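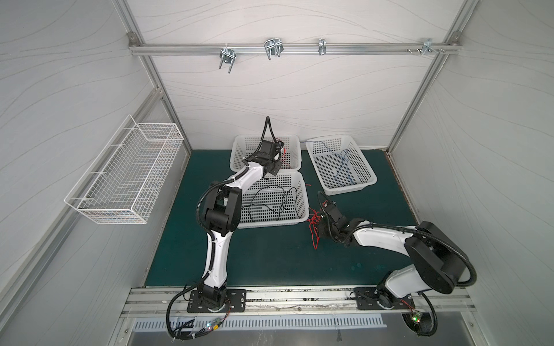 关于我们

Fluvance 是一家导线余料整理与再配送企业，作业地点在 Mululstead。业务范围限于细径绝缘导线：控制柜装配、线束加工、教学实验和设备维修过程中剪下、拆下或领用后未用完的线段。我们接收混装余料，解缠，按绝缘层颜色和导体规格分拣，检查端头，量长，盘绕，贴标，再以成盘或成包的形式交还原客户，或经原客户书面同意转给其他使用方。不能继续使用的部分按导体材料归类，交有资质的回收单位处理。

本页说明公司的来历、作业方法、器具、判定规则和合作方式。价格表和送料单另见相应页面。

来历

公司由 Chiamaka Abubakar 创立。她此前在一家控制柜装配厂负责线材领用，工作内容之一是核对领料长度与实际用量的差额。差额的去向大多是工位下面的纸箱：红、黑、蓝几种颜色混在一起，长的有几米，短的不到一掌，箱子满了就整箱按废铜处理。她在厂内做过一次清点，从一个季度积下的纸箱里挑出 795 段仍然符合使用要求的导线，长度足够做柜门跨接线或端子排短接线。清点用的表格后来成了我们第一版送料单的底稿，栏目顺序至今未改，只增加了“原混装程度”一栏。

Cyprian Śliwiński 在公司成立后的第一个十二月加入，负责工艺文件和检验。他原来做线束检验，对端头状态的判定规则由他起草。公司目前使用的分级编码叫 Tridlow，也出自他手，最初写在一张贴在墙上的坐标纸上，横向是颜色，纵向是导体截面，格内填筐号。编码后来扩充了端头状态和长度段，坐标纸换成了登记软件，名称沿用。

场地最初在 Pilkington 的一间临街仓房，地面不平，盘线架要垫木片。迁到 Mululstead 之后，收料、分拣、检验、盘绕和发货各占一段，料流单向，不回头。收料口和发货口分设在房屋两端。

处理对象

我们接收的线材以单芯软线为主，绝缘层为聚氯乙烯或硅橡胶。颜色以红、黑、蓝三种最多，这与多数客户的配线习惯有关。黄绿双色线单独接收，不与其他颜色同箱，送料时请另行装袋。

下列物料不接收：带油污或切削液的线；绝缘层有烧灼痕迹的线；从医疗或放射设备上拆下的线；带未拆除元器件的线束；屏蔽线和同轴线。漆包线也不接收，其绝缘层在解缠过程中容易刮伤，且刮伤处肉眼难以发现。

带压接端子的线可以接收。端子不拆，按“一端带端子”或“两端带端子”登记。客户要求剪除端子的，须在送料单上注明，剪除长度计入损耗。

收料与预检

每批物料到达后先称重，称重数值写入批次卡，然后倒在浅盘中摊开。预检只看三项：有无不接收物料，有无尖锐金属碎屑，有无潮气。受潮的批次移到晾架上，不进入分拣。金属碎屑用刷子和磁棒清除，其中铜屑不受磁棒吸引，只能刷。

预检合格的批次给出混装程度，分为松散、交叠、打结、结团四级。松散指提起任意一根时不带起其他线；交叠指带起的线可自行滑落；打结指带起的线不能自行滑落，但能看清走向；结团指看不清走向。混装程度影响计费，也影响批次排入的工位和时间。一批料中只要有一处达到结团，整批按结团登记。

曾有客户对此提出异议，认为一大箱松散料里夹一个小线团就按最高级计费不合理。我们的处理办法是允许客户在送料前自行把线团挑出来单独装袋，分两批登记。规则本身没有修改。

分拣区

分拣在深青色垫面上进行。垫面颜色经过比较后选定：黑色垫面上看不清黑线，白色垫面上看不清从线头掉落的浅色绝缘碎片，灰色垫面在侧光下反光偏强。深青色对红、黑、蓝三种线都有可分辨的对比，对蓝线的对比最弱，但够用。

垫面上放白色塑料条孔筐，每种颜色一只，筐内不混色。筐底和筐壁都有成排的长孔。选用条孔筐有两个原因，一是碎屑和灰尘可以从孔里漏到垫面上，二是从侧面也能看见筐里有没有线，清筐时不易遗漏。条孔筐的缺点是细线头会从孔里穿出，挂住筐底，提筐时线被拉直或被带到别处。因此提筐之前要先看筐底，有线头穿出的先退回去，再提。我们试过无孔筐，碎屑积在底部，与线头混在一起，每次清筐都要另外刷一遍，后来停用。

筐的位置不作死规定，以分拣时线不跨越其他筐为准。已经放入筐中的线不再从筐里往外挑，发现放错颜色时，整筐取下复核，复核后再放回。这样做比较慢，但能避免挑线时把同筐的其他线一并带出。

分拣区内侧横挂一条铝型材，上面装挂钩，侧壁另设一只白色金属丝网篮。挂钩和网篮都属于工位固定件，不计入料筐，也不登记库存。盘点时曾有人把固定件和料筐写在同一张表上，导致筐数与批次数对不上，此后两张表分开。

解缠

解缠是用时最长的工序，也是最难写成文件的工序。细线缠结有几种常见成因：剪下后直接抛入容器，线段带着原来盘绕时的弯曲；长线与短线同放，短线的硬端头插入长线的圈内；容器在运输中反复振动，圈与圈之间互相穿过。第三种占多数，也最难处理，线团外形看起来松，内部交叉点却很密。

工艺文件规定先找自由端，再处理圈。自由端指露在线团外面、可以沿线追出一段的端头。找到后不拉，先把压在它上面的圈向外松开，让端头退出一个交叉点，再松下一个。禁止直接拉端头。拉动会使交叉点收紧，单芯软线收紧后在交叉处形成小折，折弯处绝缘层变薄，后续检验要降一级。

线团提起后，自重会使下垂的圈张开，部分交叉点由此变得可见，适合用来判断走向。提起高度以下垂部分离开垫面为限，再高没有好处，线团会旋转，判断好的走向又要重来。提起时握在线团较密的一侧，让稀疏的一侧垂下。

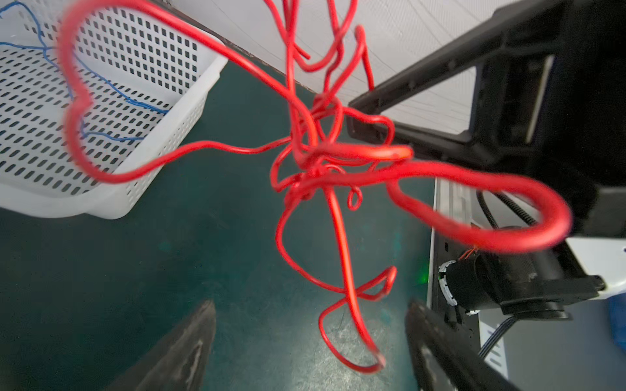
端头散股的线要特别留意。多股导体的端头一旦散开，细铜丝会勾住相邻的线，看起来像是打结，松圈没有作用。遇到这种情况，先把散开的铜丝顺原绞向捻拢，再继续解。捻不拢的，剪去散开的一段，剪去的部分放入铜料盒，不留在垫面上。端头有没有散股，在线团状态下往往只能看见一部分，所以解缠前后各查一次。

同色线团比混色线团难解。红蓝混缠时，走向可以靠颜色区分；全红的线团里，两根线交叉之后哪一根继续向左、哪一根折返，只能靠绝缘层的光泽和弯曲程度去追。若客户有条件在自己的工位上做初步分离，我们建议先按长短分，颜色留给我们分。长短分开之后，短线端头插入长线圈内的情况会明显减少。

解缠不设固定时限。单个线团超过批次卡上的参考用时后，由检验员决定继续还是分割。分割指在最密处剪断，把一个线团变成若干短段。分割会损失可用长度，须在批次卡上写明剪断的位置和剪断后的段数。客户可以预先声明不接受分割，声明后未能解开的线团原样退回，解缠工时照计。

入筐

线解开之后按颜色入筐。入筐动作有几条规定，内容琐碎，但返工多数出在这里。

线要整根落在筐内，不搭在筐沿上。搭沿的线在移筐时会被旁边的筐挂走。蓝线较细的规格回弹大，容易自己翻出筐沿，入筐后用手背压一下，让线圈贴着筐底散开。

长线入筐时沿筐壁放成大弧，不折叠，也不打小圈。弧放得大，取出时不会与后放入的线互相穿过。短线放在弧的内侧，端头朝同一方向。

一根线未完全进入筐内之前，不处理下一根。

入筐后的线在筐里停留的时间不宜过长。停留久了，后放入的线压住先放入的线，取线时又要重新找端头。我们的做法是少量多次，筐底铺满一层即移走，换空筐。

垫面上的散落线头每换一次筐清理一次。清理从远端向近端，夹在筐与筐之间的、立在筐沿外侧的都要取出。立在筐沿外侧的短线头容易被误认为筐内物料，尤其是颜色与筐内不同时，核对的人会以为分拣出错。清理完成后才能记录筐号。 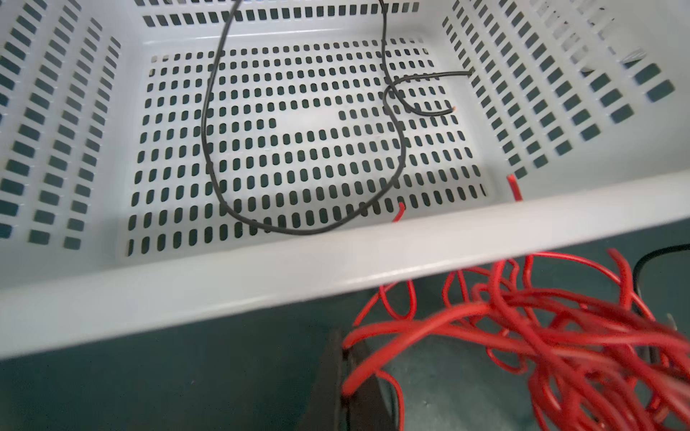 端头检验

检验以端头为主。导线中段的缺陷在盘绕时由手感和目视发现，端头则必须逐个看。端头状态分五类，在 Tridlow 编码中各占一个字母。

E：端面齐平，绝缘层与导体同长，未剥线。
B：已剥线，导体外露，绞向完整，无断丝。
F：已剥线，导体散股，可捻拢。
T：带压接端子或焊锡。
X：断丝、氧化发黑、绝缘层开裂或熔缩。

一根线的两端分别登记，例如 E-B 表示一端未剥、一端已剥。F 类经捻拢后仍登记为 F，不改为 B。Cyprian Śliwiński 坚持这一条，理由是捻拢后的导体在压接前通常还要重新剥线，使用方应当知道需要预留这段长度。X 类端头剪除后重新检验，剪除长度计入损耗；剪除后长度低于最小可用长度的，转入回收。

导体截面用量规和称重两种方法核对。绝缘层上有印字的，以印字为参考，仍要核对；印字与实测不一致时，以实测为准，并在标签上注明“印字不符”。没有印字的细线，截面判定由两人分别做，结果不同则按较小的规格登记。

绝缘层检查看四种现象：压痕、折白、划伤、发粘。压痕深度无法回弹的降一级。折白多见于红线和蓝线，黑线上不易看出，需要弯过来对着灯看。划伤见到导体的，从划伤处剪断。发粘一般是增塑剂析出，发粘的线不得与其他线同包，数量大时通知客户，由客户检查自己的储存条件。

量长与盘绕

量长采用直尺槽，不用轮式计长器。细软线在轮上会打滑，短段的误差尤其大。线放入槽内，两端轻轻拉直，读数取整到厘米，只舍不入。客户收到的实际长度不应短于标签长度。

长度段按客户所在行业的习惯划分，装配厂、学校和维修站各用一套，登记软件里可以切换。短段不盘绕，理直后成束，用纸带扎住两处。长段盘成圈，圈径不小于该规格允许的弯曲半径所对应的直径。盘绕方向统一为顺时针，从标签端开始。扎带用纸带或布带，不用裸金属扎线，金属扎线的切口会在绝缘层上留下压痕。

同一包内的线须为同一颜色、同一截面、同一端头编码和同一长度段。四项中任何一项不同即另起一包。由此产生的包数较多，有客户希望把端头编码不同的合在一起以减少包数，可以办理，标签上写“端头混合”，退换条款不适用。

标签与追溯

每包一张标签，内容为批次号、Tridlow 编码、长度段、段数、检验员代号和原客户代号。转给其他使用方时，原客户代号换成转让号，来源记录保留在公司内部。

登记软件中现有 3043 条有效包记录。有效记录指在库或已发出但仍在退换期内的包，已过退换期的转入归档，不计入此数。归档记录可以按批次号查询，查询结果以书面形式提供。

追溯的用途主要有两项。第一，使用方发现绝缘层缺陷时，可以查到同批其他包的去向，并通知相关方停用。第二，原客户可以据此核对自己的领料差额。有的客户把我们的批次报告附在内部用量报表后面，栏目可以直接对应，这与送料单底稿的来源有关。

批次报告每批一份，列出来料重量、混装程度、各颜色段数、各端头编码段数、损耗长度、转入回收的重量。报告不对客户的用料方式作评价。

可用与不可用的界限

我们对“可用”的定义是：绝缘层完整，导体截面可以确认，两端状态已登记，长度不低于该长度套别的最小值。符合定义的线适用于控制回路短接、教学接线、样机调试和非固定敷设的临时连接。

再配送的余料不用于下列场合：建筑固定布线；保护接地回路；有阻燃等级书面要求而原始资料缺失的设备；车辆制动和转向相关线路。我们不出具替代原厂合格证的文件。客户送料时附有原厂资料的，资料复印件随包转交；没有资料的，标签上写“无原始资料”，由使用方自行判断。

有时会收到询问，问经过整理的余料能不能按新线验收。不能。

人员

公司现有人员按工序分为收料、分拣、检验、发货 4 组。分拣组与检验组不得由同一人在同一批次内兼任。

新到岗人员先在检验组学习端头判定，再去分拣组。顺序看起来与料流相反，目的是先认识端头缺陷，之后解缠时能够及时识别散股和断丝。学习材料是一套实物样板，共 171 根线段，固定在编号卡上，覆盖各颜色、各端头类别和常见绝缘层缺陷。样板中有若干根属于边界情况，例如散股是否可捻拢、折白是否需要降级，卡片背面写有判定结果和理由，考核时背面遮住。样板会老化，硅橡胶类变化小，聚氯乙烯类变化大，检验组定期更换。

分拣组没有按件计酬。按件计酬在公司早期用过一段时间，结果是拉断和折伤增多，损耗长度上升，后来取消。

Chiamaka Abubakar 目前负责客户联络和批次排程，Cyprian Śliwiński 负责工艺文件、样板和检验争议。对判定结果有异议的，可以要求复检，复检由原检验员以外的人完成。

器具维护

条孔筐每班结束后清洗，重点是孔边毛刺。注塑毛刺和使用中磕出的毛刺都会勾住绝缘层，用手套背面沿孔排滑过即可发现。有毛刺的筐先修后用，修过两次仍有毛刺的不再用于分拣，改装纸带和空卡。

垫面用略湿的布擦拭，晾干后使用。粉尘在深色垫面上很明显，少量粉尘不影响分拣，但会附在硅橡胶线上，因此处理硅橡胶批次前必须擦一次。剪钳按剪切端面的状态更换，端面出现压扁即停用。

照明由上方漫射光和一侧的可移动灯组成。漫射光用于分色，侧光用于看端头。只用侧光时，塑料筐底孔排的影子与黑线容易混淆。

送料要求

送料容器以硬质敞口箱为宜。软袋在运输中受压，线圈之间穿插更严重，收到时混装程度通常比装袋时高一级。请不要为了节省空间把线压紧，也不要用胶带捆扎，残胶会使线粘连，带残胶的线按 X 类处理。

每箱附送料单一份，写明线材类别、是否带端子、是否接受分割、是否同意转让。未勾选转让一栏的，视为不同意，全部退回原客户。送料单可以手写，字迹须能辨认。

长线请松散地盘一圈再放入，短线集中放在另一只小盒里，小盒可以放在大箱内一并送来。做到这一点的批次，混装程度多数可以定为松散或交叠。

首次送料的客户请先送一小箱。我们完成后提供批次报告和各类样包，双方对颜色、截面、长度段和端头编码的写法没有疑问，再送后续批次。

参观

分拣区和检验区可以预约参观。参观者需穿着无松散袖口的衣物，不触碰垫面上的料筐和已登记的线束。正在解缠的线团不要碰，走向判断一旦被打断，须从自由端重新开始。客户可以携带本单位的余料到场，由检验员当场示范端头判定，示范用过的线可以带回。

文件版本

本页所述规则与现行工艺文件一致，更新于 2026-05-28。工艺文件修订后以新版为准，修订内容会写入下一份批次报告的首页。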